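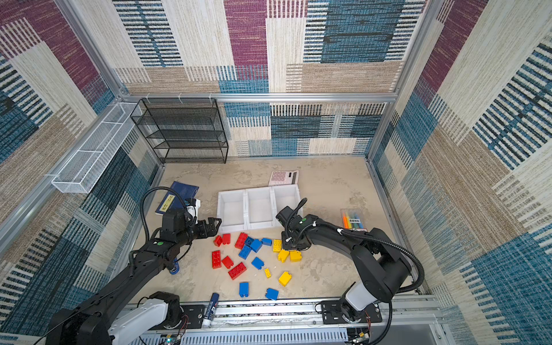
Search the site Search

Talk notes: Sorting the small stuff
3 min read

Hello everyone, and hello to the Lirkport lot at the back. I've got 30 minutes and I'd like to spend most of them on desk clutter, which I love talking about far more than is healthy!

Start with the question. Hands up if you have a drawer at home you can't shut. (Wait. Let them laugh.) Right, keep that drawer in mind all the way through.

First point – empty places come before full ones. When we set up the supply corner at Prulstead, I wanted every shelf and basket bare before a single pen went anywhere. A bare wire shelf is a lovely thing, you can see right through it and you start to imagine what might live there. Four tiers is plenty for most people. A long narrow basket up on the wall is good for rulers and rolled paper, the awkward long things that fall off shelves.

Second point – the divided tray. My favourite bit of kit in the whole talk! Three compartments side by side, plain white plastic. Fewer than three and you get a muddle, more and you forget which is which. Put it in the middle of the work area and sort into it first, then move things to the shelf afterwards.

Pause here for the tray question, somebody always asks about lids. No lids on trays. Lids on pens, yes, and a clear box for highlighters, so you can see the orange, yellow, green and blue without opening it.

Third point – colour helps you find things. A pink calculator never gets lost under a pile. A dark blue book might, but give it a yellow label and you'll spot it from across the room.

Now the Dikora story, keep it short. They emptied their cupboards and found 615 loose items. After one afternoon, 546 had a proper place. The rest went in a box marked "later", and I think that's fine.

Exercise, 8 minutes: in pairs, sort the bag on your table. Go round and listen, don't help.

If time, read out the Lazarević checklist. If not, it's on the back of the handout. Then questions, and please can people bring the trays back to the front.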